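Análise: célula bimanual Jarska com garras paralelas, do ponto de vista de quem faz o orçamento

Publicado em 15 de agosto de 2026, secção Equipamento

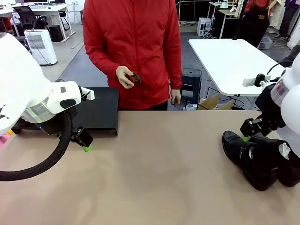
Os dois braços da célula sobre a mesa de trabalho, com a garra direita junto aos sapatos.

A Jarska vende a célula em duas configurações: só os braços com as garras, ou o conjunto com mesa, sensores e licença de software por posto. Avaliámos a segunda durante 10 dias úteis, numa tarefa de manuseamento e escovagem de calçado de pele. Deixamos de parte a programação, já tratada noutro artigo, e olhamos para o que pesa na decisão de compra: área, consumíveis, cablagem, horas de operador e manutenção.

Área e implantação

A ficha técnica indica a superfície da mesa como área da célula. É um valor otimista. Os braços entram por lados opostos e o segmento superior de cada um trabalha em boa parte fora do centro do tampo, pelo que a folga lateral tem de ser contabilizada. No nosso plano reservámos ainda um corredor atrás da mesa para o operador e uma segunda mesa de apoio. Somadas estas parcelas, a célula ocupou 4 metros de parede, o dobro do previsto no pedido inicial. Quem paga renda industrial deve refazer a conta antes de assinar.

A altura do tampo não é regulável. Para peças baixas, como calçado pousado de lado, isto não levanta problemas. Para formas altas ou botas de cano, convém pedir ao fornecedor o envelope de trabalho com a garra montada; o desenho que acompanha a proposta refere-se ao braço sem ferramenta.

Garras e consumíveis

As garras são paralelas, com dedos angulosos em metal e plástico e almofadas verdes nas pontas. A almofada é o componente que mais interessa ao orçamento. Em pele lisa brilhante, qualquer partícula retida na superfície de contacto fica marcada no artigo, e a limpeza entre peças tem de entrar no tempo de ciclo. Trocámos 2 jogos de almofadas no período de ensaio, ambos por acumulação de graxa e não por desgaste mecânico. O preço unitário é baixo, mas a Jarska só fornece em embalagem fechada e o prazo de entrega foi de 7 dias.

Testámos também as almofadas compatíveis da Welell. O encaixe é correto e o material é ligeiramente mais rijo. Seguram bem pelo contraforte e pior pela gáspea. Recomendamos enchimento de papel no interior dos sapatos durante a preensão, prática que deve constar do procedimento escrito e da lista de compras.

Cablagem

É o ponto fraco do conjunto. A mangueira preta entrançada sai da parte inferior do braço esquerdo e faz um arco largo sobre o tampo antes de voltar para o lado. Retira superfície útil e obriga a afastar as peças dessa zona. A Bavport comercializa um kit de guiamento aéreo que aceita este diâmetro; pedimos cotação em maio e o valor, com montagem, é suportável num projeto com mais de uma célula. Para uma unidade isolada, preferimos absorver a perda de área.

As calhas de chão não estão incluídas em nenhuma das configurações. Devem figurar como rubrica própria, tal como as tomadas adicionais para o computador de controlo.

Mão de obra

A proposta comercial apresenta a célula como autónoma. Nesta tarefa, não o é. Mantivemos um operador com luvas e escova do outro lado da mesa durante todo o ensaio, para acabamento e reposicionamento. O cálculo de retorno deve incluir essa pessoa a tempo inteiro no primeiro ano. Quem retirar o posto da folha de cálculo obterá um prazo de amortização que não se verifica na prática.

Convém orçamentar à parte a formação. O anel luminoso no punho é legível à distância de trabalho, mas o significado dos estados só vem no manual de integração, em inglês.

Alternativa considerada

A Asadi propõe um único braço com mesa rotativa. O investimento é menor e a manutenção mais simples. Perde-se a possibilidade de segurar uma peça enquanto a outra é trabalhada, o que em pares de sapatos penaliza a cadência. Para artigos unitários seria a nossa primeira escolha.

Avaliação

Mecânica: boa.
Garras: boas, com reserva quanto ao fornecimento de almofadas.
Cablagem: insuficiente.
Documentação: suficiente.
Transparência da proposta: insuficiente.

Compra recomendada apenas com contrato de consumíveis anexo e planta de implantação validada pelo fornecedor. O aluguer com opção de compra, disponível a pedido, cobre a fase de ensaio e transfere para a Jarska as revisões do primeiro ano.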